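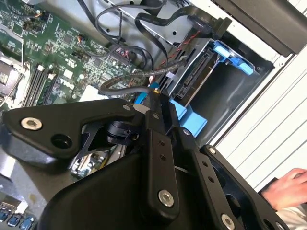
Wrist cam, cable task, open Dell desktop.

Thread on the control and perception software we've been running for the cable work. Mostly notes on what broke and what we changed. Some of this has come up in replies before, so I'm putting it in one place.

The stack has three parts. Tidalo is the perception node, Salgado is the planner, and Meltmont is the logging and replay tool. They talk over a plain message bus. All of it runs on one workstation except the low-level arm controller, which has its own box.

Tidalo first. It takes the wrist image and outputs a connector pose plus a rough path for the cable behind it. The connector part has been fine for a while. The cable part is what ate the spring.

Black cables against black gripper links are bad for segmentation. Look at how much of the lower half of the picture is our own hardware. The first version of Tidalo kept deciding a finger link was part of a cable and handing the planner a cable that followed the hand wherever it went.

Fix number one was a self-mask. We render the gripper from its joint state and blank those pixels before segmentation. The catch is that the mask depends on the hand-eye calibration. If that's off, you get a thin black outline of finger that the network is very happy to call a cable.

So the mask is now grown by 8 pixels on every side. We lose a little of whatever is held right at the tips. For the held connector we run a second small crop with no mask and a model trained only on connectors. Two passes, two jobs.

Ribbon cables get their own class. Treating a flat cable as a round one gives you a centerline that looks okay and a twist that is garbage. If the twist is wrong the planner tries to bend it the stiff way.

Twisted pairs are easier than I thought they'd be. Red next to black is a strong pattern and the model picks it up from very few labels. Braided sleeve is the hard one. It reads as texture at close range and as a solid tube further back, and the class flips partway through an approach.

We stopped the flipping with a dumb rule. Once a cable has a class, it keeps it until the track is lost. There was a fancier version with a filter over class scores. It was not better, so it got deleted.

Next, Salgado. It's a sampling planner with a cost on top for contact. Inside a desktop case almost every path is close to something -- drive cage, brackets, the side wall, other cables. A planner that treats all of that as forbidden returns no path at all.

What we do now is sort obstacles into hard and soft. Sheet metal and the board are hard. Cables are soft, meaning you can brush them at a price. Plastic clips and brackets started out soft and moved to hard after we saw what the force readings looked like.

Soft contact is capped in the controller too, not only in the planner. If the wrist force goes over the limit the arm stops and backs out along the path it came in on. Backing out along the same path matters. Replanning from a stuck pose gave us some very creative exits.

Planning time was the next complaint. Our benchmark set has 173 recorded start states from inside cases. Each one gets a planning budget of 30 seconds, and anything over that counts as a failure, even if it would have found a path eventually.

On the first full run, 57 of those failed. Nearly all of them were the same thing: the elbow side of the arm clear, the outer gripper linkage in collision with the case wall. The collision model for that linkage was a big box. The real part is curved.

We replaced the box with a chain of capsules. Most of the failures went away the same afternoon. I had spent two weeks before that tuning the sampler. Check your collision shapes first.

The rest of the failures are start states where the fingers are already touching a soft obstacle. Salgado used to reject those as invalid. It now accepts them if the contact is soft and the first motion reduces it. There are still a few it can't solve. They stay in the set.

Control loop. The final insertion is not planned at all. Salgado gets the connector close to its mate and then hands over to a compliant controller that does a small spiral search with light pressure. The handover is a single message with a pose, a direction and a timeout.

That handover had our longest-running bug. The pose was in the camera frame and the direction was in the base frame. Both were called "target" in the code. It worked whenever the wrist was close to its home orientation, so it passed every bench test we had.

Every pose message now carries its frame name and the receiver refuses it if the name is missing. This is in every robotics tutorial ever written and we still didn't do it until it cost us a month.

Meltmont. It records wrist video, joint state, wrist force and every bus message against one clock. Then you can scrub to any point, swap in a different build of Tidalo or Salgado and rerun from there. No arm needed for most debugging.

The one clock part took work. Camera timestamps were being set when the image arrived at the workstation, not when it was exposed. At normal speed you don't notice. During a fast retreat the self-mask lags the real fingers and you get the phantom cable back.

We moved the stamp to exposure time and interpolate the joint state to match. If you have a mask or an overlay that drifts only when the arm moves, check this before you touch the calibration.

Someone asked about simulation. We use it for the planner and for regression tests. We don't use it for cable perception. The simulated cables at Trivdale look fine and behave like rope, and computer cables have a set to them that we haven't managed to copy.

Open items: reflections off bare metal inside the cage, connectors seen edge-on, and a Tidalo memory leak that only shows up on overnight replays. The leak is mine -- I know which buffer it is, I just haven't gotten to it.

The mask code and the capsule fitting script are going up once I've cleaned out the hard-coded paths. Probably in December. Will add the link to this thread.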